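Stop stacking the parcels

The drop-off counter in Powell changed its rules again in October and I have opinions, so, quick one before I go back to taping.

I sell secondhand kitchen stuff. Small stuff mostly. Last month 114 packages out the door, 86 of them from the same counter, the rest from the Brirkthorpe depot when I had a car. So I spend a lot of my life standing in front of a pile of other people's boxes. And the pile is the problem. Not the staff, the staff are great, overworked, fast. The pile.

Everybody puts theirs on top. You walk in, there's a heap, you add to the heap, you leave. Big box on a soft mailer. Tall thing balanced on a flat thing. Then somebody behind the counter has to dig for labels, turn everything over, and the line goes out the door.

My view, and I've had arguments over this: the customer should sort. Yes, us. Label up, flat stuff down first, soft stuff off to one side, done. Takes seconds. People say "I paid for shipping, why am I doing their job." Well you paid for it to get there in one piece. A pile that slides onto a tile floor is not in anyone's price list.

Second thing. Tape. Go easy on the tape but put it on the seams, all of them. I've had boxes come back from Murnosura customers with the bottom hanging open and one heroic strip across the top. Meanwhile somebody else has mummified a T-shirt. Neither of these is packing.

Third, and here I lose friends: stop drawing on your parcels unless you keep the drawing well clear of the label. I love a drawing. I've kept mailers for years for the drawings. But I have also seen a smiley face go right through a barcode and that package sat for 2 weeks.

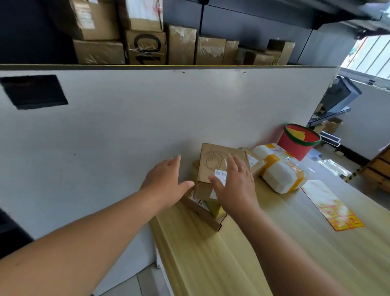

Drawing on the kraft paper, label still easy to find. Fine by me.

Standing a parcel up on top of the others, though, I'd ban it. Upright only works if there's a wall behind it and no one bumps the counter, and someone always bumps the counter. Lay it down. If it can't be laid down it needed a better box to begin with.

The other camp wants numbered bins and a ticket machine, like the one Flamell put in at their shop. I've used it twice. You wait for a ticket to be told which bin, the bin's full, you go back and wait for another ticket. No thanks. A clear counter and a bit of manners would do it, and maybe a sign, a small one, wich I have offered to make.

Anyway. Flat first, labels up, soft ones to the side. I've got a colander to wrap and the last pickup's at five.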